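Keeping the drawer arm honest at Pamow

Posted by Ilona Csizmadia on December 19, 2019 in Shop News

I spent my morning over at Pamow's test room in Hendley, where the arm that works the gray cabinet is back on the job after a service stop. I love this kind of visit (yes, I'm the one who asks to see the grease chart!), and Sølve Sæther was nice enough to let me hang around while he went through the whole thing.

The arm had logged 1,122 drawer runs since its last check. Sølve swaps the gripper fingers at 2,000, but this time he pulled them early – the left one had started to sit a hair off and it was missing the knobs. New pair on, four screws, then a fresh zero for the wrist.

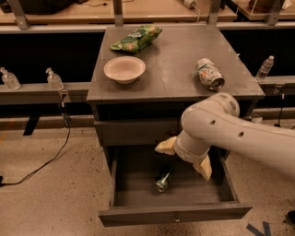 After that comes the slow part. He has the arm go down over the bottom drawer with its fingers wide open, stops it there, and checks the height against the number on his sheet. Then it's on to a can, then back up to the cabinet top. If the cabinet has been bumped even a little, every saved position is wrong and he starts over. He told me he once lost a full afternoon to that, back in February.

The whole reset takes him 18 minutes now that he uses the Dolluvell setup tool. I asked if I could try it and got a very polite no.

Next up is the sister cell at Eide, which is due for the same finger swap. Sølve is packing the spare set tonight, and I've already invited myself along – more when I get back.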